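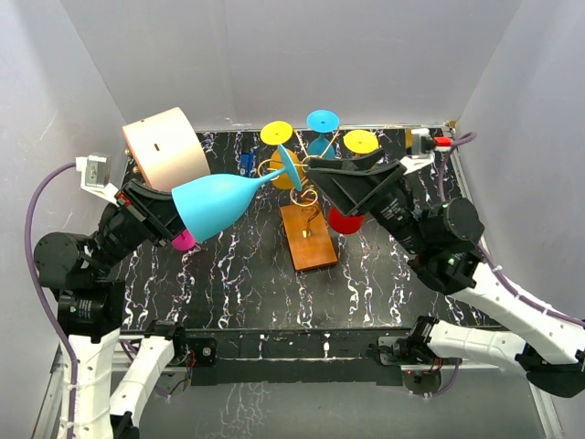

Left gripper on the big blue glass, right gripper open beside its foot.

Two Arms, One Table: the Fliltovwood Robotics Club gallery

Welcome to the summer gallery! Our club spent the season on one project, which we named Brirkon, and it has been the most fun we've had since the line-follower races. The goal sounds easy enough: get two robot arms to share a table full of toy cups and discs and handle them without knocking into each other (or into the walls). It took us 58 club sessions to get to where we are now, and we'd happily sign up for 58 more.

Students did the wiring, the cable routing and all of the motion code. The younger group picked the objects, so of course they went for the brightest ones they could find. The wooden stand with its curly wire was their idea too, and it has become a sort of club mascot – we'd miss it if it ever retired.

The light-blue glass is everybody's favorite test piece. Holding it sideways by the bowl leaves that long stem and foot sticking out in the middle of the table, so the planning code has to know about the whole shape and leave room for the other arm. Our first version only knew about the gripper. You can guess how that went!

Team Radebe wrote the code for the left arm and Team Grarine wrote the code for the right. They agreed on a shared set of "my turn, your turn" messages back in February and have been improving them ever since – the current version fits in under 300 lines, and both teams are very proud of that.

Big cylinder, back-left corner. The cream one is wide for our gripper fingers, so the approach angle matters a lot. Look for the pink cup right under the fingers, and the yellow discs and red cup on the stand in the center.
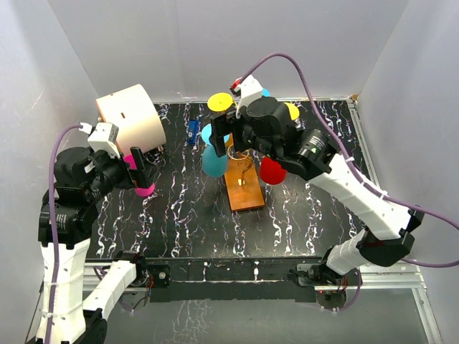
Come and join us

New members start in the fall, and you don't need any experience with robots or code. If you like building things and don't mind trying the same move over and over until it works, you'll fit right in. Bring a notebook and a friend!

Page updated Sunday, August 21, 2022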